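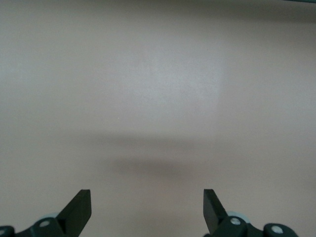 Home lighting: Lamps and fittings

Plug-in wall sconce

A plug-in wall sconce is a wall-mounted lamp that draws its power from an ordinary outlet through a visible cord. It gives a room the look of built-in wall lighting without any wiring inside the wall, and that makes it a wonderfully handy fixture for renters, for owners of old houses with solid walls, and for anyone who likes to move the furniture every spring.

Parts

The usual sconce has a backplate, an arm, a socket, a shade and a cord. The backplate carries the weight and is screwed to the wall, either into a stud or with anchors suited to the wall material. Arms may be fixed, jointed or extending. Swing arms are the favorite beside a bed, where the light can be pulled over a book and pushed back again afterward. Most models have a switch on the cord or the socket, and a few have a dimmer in the backplate.

The cord is often sold with a cover, a slim channel that sticks or screws to the wall and can be painted to match. Some people leave the cover off and choose a fabric-wrapped cord in a bright color instead — a cheerful choice that turns the cord into part of the design.

Placement

Bedside sconces are commonly hung so that the bottom of the shade sits near the eye level of a person sitting up in bed. In hallways they go higher, clear of shoulders and bags. A pair on either side of a mirror throws a far more even light on the face than a single lamp overhead, and the difference is a real pleasure for anyone who shaves or puts on makeup there.

Bulbs

Every fixture is marked with a maximum wattage, which should not be exceeded. A socket rated for 40 watts runs happily with an LED bulb of much lower draw and still lights a good-sized corner. Warm white suits bedrooms and living rooms. Dimmable sconces need bulbs labeled as dimmable, or they may flicker or buzz.

Regional styles

The Hamville sconce, with its deep bell shade and short curved arm, was first made for boarding houses and is still loved for reading. The Brinport type is flatter and throws its light up and down the wall in two soft fans. Designer Thư Thái brought the two together in the Upadhyay series, launched in 2000, whose shade flips over to change from one effect to the other. It came in 29 finishes — a marvelous spread for so small a lamp — and early ones in green enamel are keenly collected.

See also: Swag lamp, Picture light, Cord cover, Fonbridge socket

Last edited 5 May 2022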